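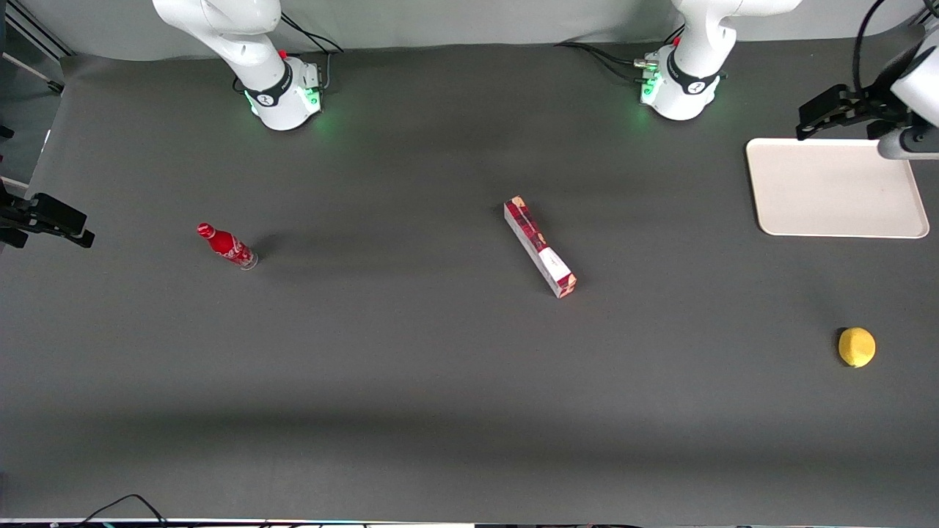
Readers and transcribers wanted for the Na papers

Etgate is looking for people to take part in the second round of reading and transcribing the Na papers, a collection of garrison records and private letters from the years either side of 1800. The round starts in September. Applications are open now.

About the papers

The collection takes its name from the old shelfmark, Na, which was written on the boxes when they came to us and has stuck. There are 39 boxes. The larger part is routine paper from a coastal garrison: guard reports, sick lists, receipts for coal and candles, complaints about the bread, and a long quarrel over the rent of a field used for drill. The rest is correspondence kept by the families of three officers who served there. One of the families went on writing to each other well after the garrison was reduced, so the letters run later than the official papers.

The first round dealt with boxes 1 to 14. Those transcriptions have been checked and can be consulted at Suvau House, our reading room. The second round will take the remaining boxes, starting with the letters. The sick lists will be left until last, as they are in poor condition and some have not yet been flattened.

Most of the material is in English. Boxes 20 to 23 contain letters in French, and a few in a mixture of the two. We would very much like to hear from people who can read French handwriting of the period, even slowly.

What you would be doing

You will be given a batch of pages to transcribe, normally between ten and fifteen at a time. You read each page from a scan, type what is written, and mark any word you cannot make out. When a batch is finished it goes to a second reader, who compares it with the scan and sends back queries. You may be asked to act as second reader for someone else's batch once you have completed two of your own.

Transcription is done in Skikix, which runs in a web browser. You do not need to install anything. It shows the page on the left and your typing on the right, and it saves every few seconds. It does not work well on a phone. A tablet with a keyboard is acceptable, but a laptop or desktop is better.

We transcribe exactly what is on the page. Spelling is left as it stands, abbreviations are kept, and crossed-out words are typed and marked as deleted. Capital letters are a regular source of trouble in these papers — one of the clerks used them for nearly every noun and a good many verbs — and the guidance notes have a page on how to handle them. Please read the notes before you start your first batch, even if you have transcribed for another project. Our rules on superscript letters and on money are different from the usual ones.

Who can apply

Anyone aged 18 or over. You do not need a degree or any background in military history. You do need patience, reasonable typing, and a willingness to have your work corrected.

It helps if you have some experience of handwriting from before 1850, for example from family history or parish registers. If you have none, say so on the form and you will be placed in the beginners' group, which starts with the guard reports. These were written to a set pattern and are the easiest pages in the collection.

People who took part in the first round are welcome to apply again and need only fill in the first section.

Time and place

We ask for two hours a week from September to the end of the following May, with a break of three weeks at Christmas. You can do your hours whenever you like. If you are going to be away for more than a fortnight, let us know so that your batch can be passed on.

All of the transcription can be done from home. There will be an introductory session online in the first half of September, lasting an hour and a half, and it will be repeated one evening the same week. Please attend one or the other.

We hope to hold reading days at Suvau House later in the year, when participants can see the original papers. Places will depend on the rules on indoor gatherings at the time. The reading room is on the ground floor and has step-free access from the side entrance in the lane. Parking is very limited.

Payment and expenses

The role is unpaid. Travel to reading days will be refunded up to the price of a standard return rail fare, on production of tickets. We can lend a laptop to a small number of people who do not have a suitable machine.

Everyone who completes at least 200 pages, as first or second reader, will be named in the printed catalogue unless they ask not to be. Others will be thanked in the online version.

Use of your work

The finished transcriptions will be made free to read and reuse. By taking part you agree to this. You may quote from the papers in your own writing, provided that you give the box and item number. We ask that you do not post scans of unpublished letters online before the catalogue is out, as the owners of two of the family deposits have made this a condition.

How to apply

Fill in the application form on the Etgate website, or ask the office for a paper copy. The form has three sections: your contact details, your experience, and a short trial transcription of a letter of some 2 pages. The trial is not a test with a pass mark. It is used to decide which boxes to give you, so please do it without help and leave gaps where you are stuck.

Tell us on the form if you would like to work with French material, if you need the scans at a larger size, or if there are weeks in the autumn when you cannot take part.

Applications close at the end of June. We will reply to everyone by the end of July, and log-in details for Skikix will be sent out in August with the guidance notes.

Questions about the project should be sent to the office using the contact form, with "Na papers" in the subject line. The office is staffed on weekday mornings only at present, and replies may take several days.

Posted Apr 12, 2021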